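NOTICE TO THE OCCUPANT OF APARTMENT 267

The Office of Residential Continuity, Vendonell Building, presents its compliments to Mr. Cayetano Cuesta and acknowledges receipt of his letter of Sat 16 November, in which he asks that the dishes be left where they are.

The Office has considered this request with care. It is the first of its kind since the building passed from the Soler family to the Nuken Trust, and the house rules do not provide for it. Rule 146 states that a kitchen shall be returned to order before the close of the day on which a meal is taken. The rule makes no mention of who shared the meal, or of whether that person is expected back.

An inspector was sent to the apartment in order that the Office might decide on the basis of fact. She reported that Mr. Cuesta received her politely, offered her a chair, and remained in the hallway while she went into the kitchen. Her report runs to two pages. The first concerns the counter, which is black speckled granite and in sound condition. The second concerns what was on it.

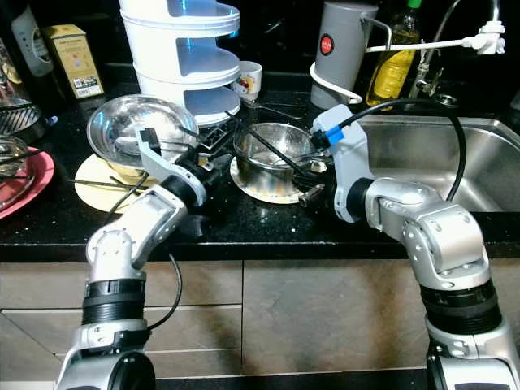
The inspector noted a steel bowl resting at a tilt on a cream-colored plate, with the spoon still in it. She noted a second, deeper bowl on a white plate, and yellowish stains around the rim of that plate. In the space provided for remarks she wrote that the soup had been Mrs. Cuesta's recipe, and that their daughter had cooked it on the evening before she left for Gravitano. The space provided for remarks is intended for plumbing.

Mr. Cuesta stated to the inspector that the tall white container with the three tiers had belonged to his wife, who carried her lunch in it for the whole of her working life. The small cup with the cartoon print was his daughter's when she was a child. She had asked for it at supper as a joke -- or he had taken it for a joke -- and had then drunk from it twice. He had not seen those two objects on the same counter since a certain July, and he wished to go on seeing them a little longer.

The Office does not ordinarily weigh such matters. It manages 4000 kitchens in this district, and it is obliged to suppose that each contains a cup of some kind.

The file was nevertheless passed upward, and came back after a week with a note in pencil. The note was unsigned. It observed that Rule 146 speaks of the close of the day, and that the rules do not say anywhere when a day is closed, or by whom.

The Office therefore finds as follows. The day on which the meal was taken shall be considered open. It shall remain open until Mr. Cuesta informs the Office in writing that it has ended. No fee will be charged during this period. The spoon, the fork and the dark chopstick may stay as they lie.

Mr. Cuesta is reminded that the hot water is shut off on alternate mornings and that soap may be obtained at the front desk. Should he prefer not to do the washing alone, the inspector has asked that her name be entered here as available. The Office has no form for this -- she may be reached at the desk after six.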